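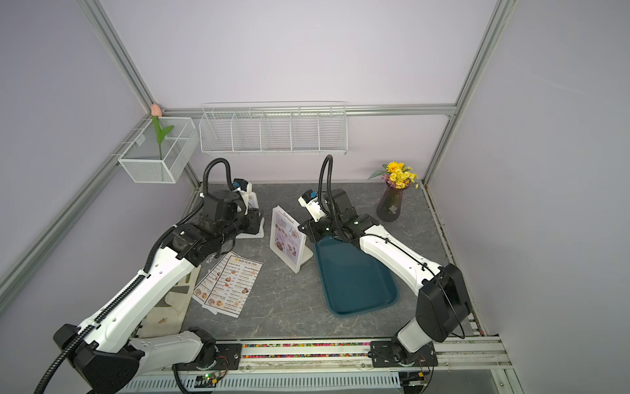 4.2 Wire storage and the empty compartment

Most of what has been written about tidying concerns drawers. Drawers are forgiving: whatever goes into one disappears, and the owner gets to feel organized until the next time it has to be opened. Wire baskets offer no such comfort. Everything in them can be seen from across the room, including the decision not to put anything in them.

As Figure 3 shows, a long wire basket above a work table may be split into five compartments and hold, as far as one can tell, nothing at all. The smaller mesh basket on the side wall has meanwhile been given an artificial tulip. We came across this arrangement often enough in our survey to give it a name, and after a longer argument than the matter deserved we settled on "ornament first." The decorative item finds its home early. The pens, cables and tape that the storage was bought for go on living on the tabletop.

Figure 3. Wall-hung wire storage over a gray marbled tabletop: divided shelf basket at the back, mesh basket with artificial tulip at left.

Of the 300 households that returned our February questionnaire, 17 reported a divided basket with no contents whatsoever. Asked what the compartments were for, most of these respondents named a use with great confidence. Several named a different one on the second form. Pangaribuan, in his earlier study of hallway shelving in Ekinci, calls this "reserved space" and treats it as a kind of planning. We are less generous, though we admit that two of the present authors own such a basket.

Artificial flowers deserve a separate word. They need no water, and a mesh basket could not hold any, so the match is a sensible one. In the Fliltwood interviews they were also the items least likely to be moved during a general tidy. One respondent had replaced her desk, her chair and both lamps, and kept the flower where it was - she had simply stopped thinking of it as a thing that could go elsewhere.

The number of dividers had no clear effect on use. Owners of undivided baskets filled them sooner, but complained more about finding things afterward. Section 4.3 takes up hooks, where the results were worse.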